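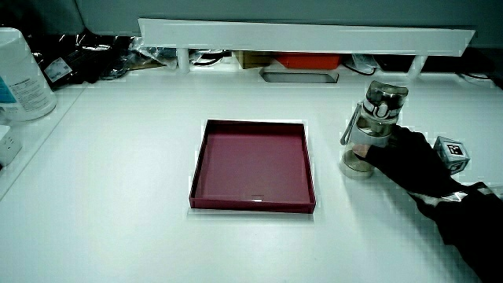
How often should you wash a reusable water bottle?

Once a day if you drink from it every day, with a deeper clean every week or so. Plain water buys you a little slack, but anything with milk, juice or powder in it should be washed out the same evening.

I wrote the first version of this page for my sister-in-law, Leanne Gosling, who had just bought bottles for her whole household and wanted to know how I keep mine from smelling like a pond. It has grown quite a bit (I do go on), but the daily wash takes a couple of minutes once you're in the habit, and the longer clean mostly happens while you're off doing something else.

What you'll need

Dish soap, a bottle brush with a long handle, a small brush for the lid (an old toothbrush is perfect), white vinegar, baking soda, a clean dish towel, and a tray with low sides. Please don't skip the tray! Mine is a shallow square one that used to hold mail by the front door, and it's the reason my kitchen table no longer has water rings all over it.

The everyday wash

Take the lid off as soon as you get home. I know, you want to sit down first, and so do I, but a closed bottle with a little bit of something pale sitting in the bottom gets unpleasant a lot faster than an open one.

Pour out whatever is left and rinse the bottle with warm water. Add a small squirt of dish soap, fill it about a third of the way, and get in there with the long brush. Go around the bottom edge first, where the base meets the wall, and then work your way up. The inside of the rim deserves a good scrub too, and so does the outside, right where your mouth goes.

If yours has a band around the middle, run your thumbnail along the top and bottom of it every now and then. Some bands slide off and some are there for good. Don't force one that won't budge, just work a soapy toothbrush along the edges and rinse it well.

Rinse until there are no more bubbles. Then rinse once more, for luck.

Lids and loops

Lids are where most of the trouble starts. If there's a rubber seal inside, ease it out with the handle of a teaspoon and wash it separately. My friend Jade Holroyd used her bottle for a whole winter without knowing there was a seal in there at all, and the look on her face when it finally came out is something I still think about.

Carrying loops get forgotten as well. They're handled all day, they get hooked over fingers and bag straps, and they rarely see any soap. Scrub the loop on both sides and spend a moment on the spot where it joins the lid. On a dark lid the grime hardly shows, so wash by feel. When it stops feeling slick, you're done.

The weekly soak

1. Fill the bottle about one fifth full with white vinegar and top it up with cool water.
2. Leave it overnight with the lid off. Put the seal and the lid in a bowl of the same mix, but only for ten minutes.
3. Empty everything, wash with soap as usual, and rinse well.
4. If there's still a smell, put two teaspoons of baking soda in the bottle, fill it with warm water, and let it stand for a couple of hours. Do this after the vinegar has been rinsed away. Put the two together and you'll get a lot of fizz and not much cleaning.

A cloudy film on a clear bottle is often hard water, and it may take two or three soaks before you see a difference. Fine scratches look much the same and won't come out, I'm sorry to say. I keep a scratched one for watering the windowsill plants.

Drying

Fold the dish towel into the tray, stand the bottle upside down with its rim propped on a fold so air can get in, and lay the lid beside it with the seal next to that. Overnight is plenty in my kitchen in July. In March, with the heat turned down, a narrow bottle can take up to 48 hours to dry all the way, and I just use a different one in the meantime.

Store it open. A lid screwed tightly onto a bottle that's even slightly damp will undo all your good work, so I keep mine on the shelf with the lids in the tray next to them. Wash the tray when you wash the towel, and stand it on its edge to drain.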